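Snacks, Seeds and Other Dry Things: notes for week 7
Home Pantry Basics, Lewis Evening Program
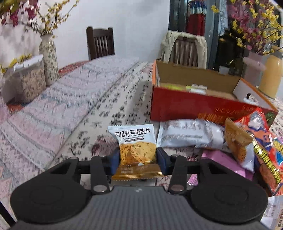 OK, so last week we did flour and rice, and I promised we'd get to the fun shelf. Snacks! Everybody has a snack shelf, or a snack table, or (in my case) a chair that became a snack table sometime last August. These notes cover what I said in class plus a couple of things I ran out of time for.

First, the two groups. I sort everything dry and crunchy into stuff that stays in its own packet and stuff that gets poured into a container. Single-serve packets, like pumpkin seed oat crisps, stay sealed until you eat them. Please don't open 30 little packets and tip them into a jar because it looks nice. I did this once with sesame crackers and we were eating them as soup topping for weeks.

Seeds you buy in a big bag are the other group. Striped sunflower seeds in the shell do fine in a clear plastic container with a lid, and I like clear because you notice when you're running low. Keep it out of direct sun if you can. Shelled seeds go stale faster, so buy less of those and put them in the fridge if your kitchen runs hot.

Somebody asked about boxes. Gift boxes and snack assortments come in cardboard with inserts and flaps, and they take up so much room once they're half eaten! My rule is that an open box gets to live on the table for 2 weeks. After that the leftovers go in the basket with everything else and the box gets flattened. If the date is printed only on the outer box, cut that bit out and drop it in with the packets (I forget this one all the time).

About snacking at the dining table – I'm for it. Put a tablecloth down, a patterned one if you have kids, and set out a little dish for the shells. Sunflower shells get everywhere. Flowers can stay where they are, but if they're real ones in water, move the open packets down to the other end.

Labels: masking tape and a marker. I tried the Jellberg stick-on ones and they peeled off in the wash, so I'm back to tape. Write the day you opened it. You don't need to write "sunflower seeds" on a clear container of sunflower seeds, though a few of you did and that's fine too.

For next time: go through your own snack shelf and bring me the oldest thing you find, sealed please. The record so far is a bag of Prollerico almonds that somebody had moved house with. Also bring one empty container with its lid – the matching lid – and we'll do the water test to see which ones leak.

Handout updated 4/20/20. The old version still has the wrong fridge times for walnuts, so toss it.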